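I went along to the robotics club in Cinddale expecting to be talked at, and I was, a bit. The leaflet said the students were "teaching robots to think". They are stacking toy blocks. I have no quarrel with toy blocks, but I wish people would say so on the leaflet.

The project is called Talar and it runs until August, when the club takes it to the Bevan Cup. It has two arms, a bench and a target of 2,000 recorded attempts. They had 391 when I visited.
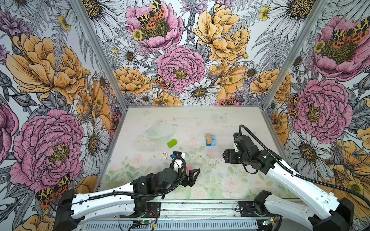 The Talar bench, flowers and all.

Each attempt means a student steering the arms through the job by hand, over and over, so that a program can later try to copy them. I asked how often the copy worked. I was told it was "early days", which I have heard from builders too.

What I hadn't expected was how fiddly it is. From a chair at the back it looks like nothing. On the screen showing the gripper's own view, every block is a problem of angles.
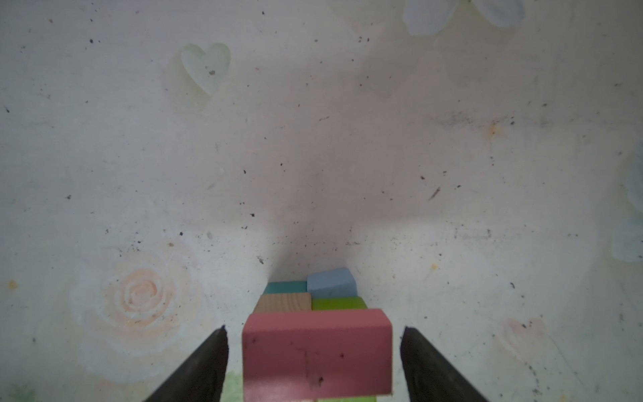
Between the fingers, pink block nearest.

The rules of the Kilitz round, the one they are practising for, allow 6 minutes and no touching. Fair enough. But the blocks are the same blocks every week, on the same board, and I'd like to know what happens when somebody brings a mug. The students had clearly thought about this more than the leaflet had – one showed me a notebook with 122 failed tries written up, and it was the best thing I read all evening. 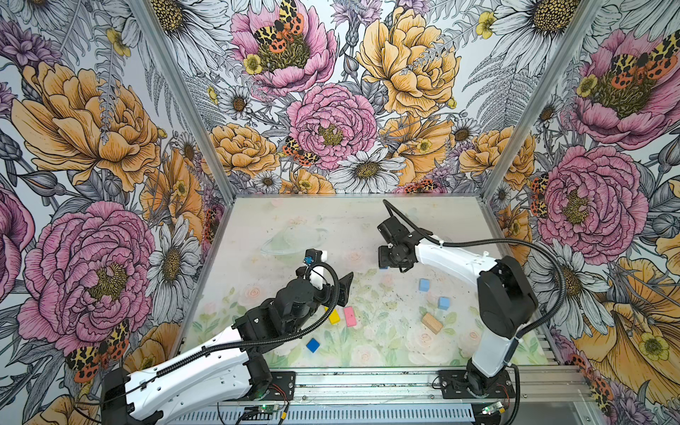
Both arms out over the blocks.

So I've come home half persuaded. They are learning patience and a fair amount of wiring. Whether the robot is learning anything, I'll believe when I see it done with hands off the controls.

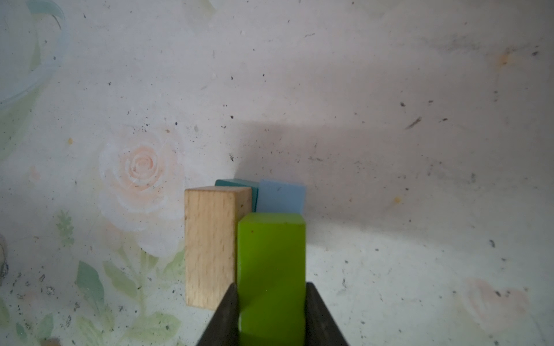
One reader has already written to say that I'm judging it too soon, that the early attempts at her own club were all dreadful and the copying only came good after they kept the bad tries in. I've asked her how many mugs they used.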